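Repainting kitchen cabinets white — do I really have to sand everything?

Posted by Fernanda Lobo in Home & Kitchen

Okay, so I've been staring at my kitchen since we moved in and I've finally decided the cabinets are going white. They're oak, a kind of orangey oak, with a shiny clear finish that's still in decent shape except next to the stove, where it's gone sticky. I got a quote to have them sprayed and it was a little over 2000 dollars, and I nearly choked on my coffee. My whole budget is 350 and that has to cover paint, primer, rollers and new hinges if the old ones look bad.

My sister says wipe them down, use a bonding primer and forget about sanding. My neighbor says if I don't sand, it'll all peel off by December. I trust them both and they can't both be right! Also, do I need to fill the grain? I don't mind a little texture, but I don't want it to look like somebody painted over oak (even though somebody did).

One more thing — the walls are a pale gray and I'm going for the very bright, all-white look. Is there such a thing as too white?

14 people are following this

Waltraud Camenzind

I did mine two summers ago, same orange oak, so I feel your pain. Your sister is half right. You don't need to sand down to bare wood, but you do need to scuff the shine off. I used 220 grit by hand and it took me one evening for all the doors, with the radio on and a glass of wine going.

What matters way more is the grease. Wash everything with a real degreaser, rinse it, let it dry, then wash the doors by the stove again. I skipped the second wash on one door over my range and that's the only door where the paint ever lifted. I had to strip that one in the garage while everybody else was at the lake, and I'm still a little bitter about it.

As for the color, I wouldn't worry too much, but do paint a big piece of poster board and move it around the room for a few days. A white that looks creamy in the morning can look almost blue at night under the bulbs.
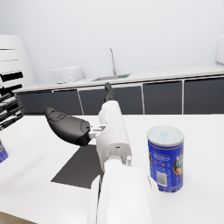 White tabletop, bright kitchen, all computer-rendered.

Mine ended up a touch warmer than I'd planned, and I'm glad. Pure white against gray walls felt chilly to me when I tried it on the inside of a pantry door. You might love it!

Grain filler: I did the doors and left the frames alone. I can't see the difference from where I sit and drink my coffee, so make of that what you will. And label your doors before you take them down. Put a bit of tape in the hinge cup with a number on it. I thought I'd remember which went where. I did not.

Budget-wise you should be fine if you already own a drill. Spend the money on the paint and go cheap on the trays. Give the doors a good long cure before you hang them, too. Mine felt dry the next day and I still got a thumbprint in one.

38 found this helpful

Wike

just sand it. takes a day. my brother in law didnt and his looks terrible. also take the knobs off first lol

3 found this helpful

Comments (4)

Fernanda Lobo: Thank you both! Buying degreaser tonight. The tape in the hinge cup is genius.

Proto: Foam roller for the flat parts, a decent brush for the corners. Thin coats.

Flekent: Is oil-based primer worth the smell? My oak bled yellow right through the water-based one.

Waltraud Camenzind: @Flekent I'd go shellac or oil over oak, yes. Open every window you've got.

Last updated: December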